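Sep 11, 2025
Handheld collection, vanity station, back room

Started late. Spent the first stretch re-pairing the right gripper phone, it kept dropping off the Caroner app every time the screen dimmed. Fix for now: auto-lock off, brightness down. Herman says this was already in the setup notes. It was, page two. Moving it to page one.

Goal for the day was floor-level and low reach stuff. We have plenty of tabletop pick and place in the Gulto set and almost nothing below knee height, so the policy has no idea what to do when the object is under or next to furniture. It just hovers. Total in the set before this morning: 3,066 episodes, nearly all at counter height.

Task text for this batch, keep it word for word in the log sheet so the labels match:
"pick up the object from the floor by the furniture and place it on top"
"move the object from one side of the furniture to the other"
Don't improvise new wording. Last month we ended up with six ways of saying "put it down" and I had to merge them by hand.

Calibration before starting: both cubes checked against the wall board, left fine, right a bit off in yaw. Re-seated it, tightened the screw, checked again, fine. If anybody bumps the right one please redo the check, dont just eyeball it.

Tracking is the real worry at this station. The mirror shows a second set of cubes whenever the operator stands straight in front, and the detector happily locks on to the reflected ones if the real one tilts away. Flultano filter rejects most of it by depth but not all. Saw the left pose jump in a few of the early takes, flagged those, did not delete. Want to see if the new filter settings recover them first. 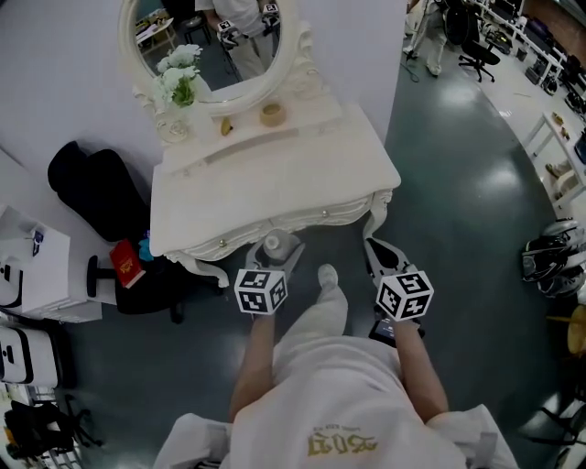 Head view at the vanity, left gripper down low at the white bottle/cup thing. Cubes show up in the mirror too.

Glossy floor is the other thing. Overhead lights bounce off it and I get washed out patches on the wrist video when the gripper is pointed straight down. Locked exposure on both sides, helped some. Would rather have a mat but then we are training on a mat.

Notes on the operator side:
Bending is tiring. Swap people more often than at the tabletop station, hands get sloppy and the approach gets jerky toward the end of a run. You can see it in the speed plots.
Slow down for the grasp. Close, pause, lift. The pause matters for segmenting later.
Keep both hands in head view the whole time, even the one doing nothing. Idle hand drifting out of view = track lost = episode tossed.
Don't rest the fingers on the table legs. The carving catches the tips.
Start and end pose the same every time, hands forward, chest height.
White clothes on white furniture, watch this one. The Wattimena segmentation model had trouble finding the edge of the sleeve against the drawer fronts. Try a darker shirt on the next round and compare, same task, same objects.

Result: 46 usable episodes, 4 tossed. The tossed ones were all lost tracking, none from dropped objects. Drops stay in btw, as long as the operator recovers and finishes. Herman wants more of those, he thinks recovery is where the gap is. I half agree. I'd want the clean ones solid first.

Upload went through on the second try. Checksums match. Raw video is on the local drive only, dont clear it until I say so.

Still to do:
- rerun flagged takes with new depth cutoff
- same station with the mirror covered, short batch, only to measure how much the reflection costs us
- clear some of the clutter behind the vanity or leave it? Herman says leave, more variety. Leaving it.
- spare mount for the right phone, the current one has play in it
- move the furniture to a diffrent wall after the next batch so the background isn't always the same

Target is still 2,000 low-reach episodes by the end of October. At this pace we don't get there with one pair of grippers. Asked for the second pair, no answer yet.

Batteries on charge, left side of the rack.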